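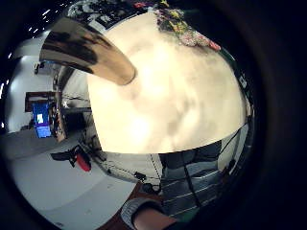

Resizing a drum shade, part two

The old cover had shrunk on its ring and split along the seam, so the lamp in the back room has been without one since October. I measured the carrier ring again before cutting anything. It is 400 mm across at the bottom and 270 mm at the top, measured inside the wire. The first attempt failed on exactly this point: I had taken the outside figure, and the cover came out slack.

The circumference of the lower ring works out at a little under 1,260 mm. The paper I bought from Lavero is sold in sheets 1,220 mm long, so one sheet does not go round. I joined two, with a 5 mm overlap at each seam, and put both seams over the uprights where they show least with the lamp on.

Cutting

A tapered shade needs a curved blank. I drew the arcs on lining paper first with a pencil on a length of string, then checked the template against the rings with clips. The string stretched. A strip of thin card with two holes in it gave a cleaner line, and I redrew the lower arc with that.

Gluing

Brian Owino recommended a contact adhesive from Brinen. It grabs quickly and leaves little time to correct the position. I went back to ordinary white glue, applied thinly with a flat brush, and left the clips on overnight. The lower edge is straight enough. The upper edge has a slight wave for a hand's width near the second seam, and I have left it.

Wiring

Not touched. The holder and flex were replaced by Faraji Shirima when the lamp came from Gorkport, and the earth continuity still tests correctly. The bulb is a low-wattage LED. I would not put a filament bulb under paper of this weight.

Remaining work: bias tape on both rings, and a new finial if Gachanja still has the brass ones in the shorter thread.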